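Spent the last while sorting out the storage end of the workshop. Posting this mostly so I remember where things went. 1/11

We took the unit on in 2022 and never planned the shelving. Things went where there was a gap and stayed there. Eusebio Pastor had the far end, I had the door end, and the middle belonged to whoever shouted first. 2/11

First job was the small fixings. Bolts, nuts and washers were in old coffee tins with no labels. I bought 100 small plastic drawers second-hand from a place called Melnychuk and filled most of them in an afternoon. 3/11

Metric on the left, imperial on the right, anything I couldn't identify in the bottom row. The bottom row is full. 4/11

Sheet and fabric next. Rolls used to stand on end and flop over whenever someone walked past. They now lie flat on brackets, heaviest at the bottom. Offcuts shorter than my arm went in the skip. 5/11

Eusebio rescued three of them from the skip. They are his problem now – he has until May to use them. 6/11

Perforated post is what I'd recommend to anyone doing this. You can move a bracket up or down a few holes without drilling anything. We paid a bit more for the Brirum stuff and the holes do line up from one length to the next, which the cheap lot didn't. 7/11

Painted anything that sticks out at head height yellow. Two coats. I have walked into that corner enough times. 8/11

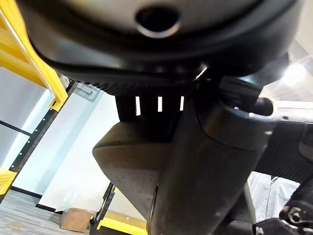

Yellow frame and punched post on the left, mesh panel and white sheet over on the right. 9/11

Still to do: labels on the rest of the uprights, a proper home for the extension leads, and the ceiling light by the door, which buzzes. Emilian Iordache has offered to look at the light if I hold the ladder. 10/11

If anyone local wants a stack of empty coffee tins, they're by the door. Free, but you need to take the lot. 11/11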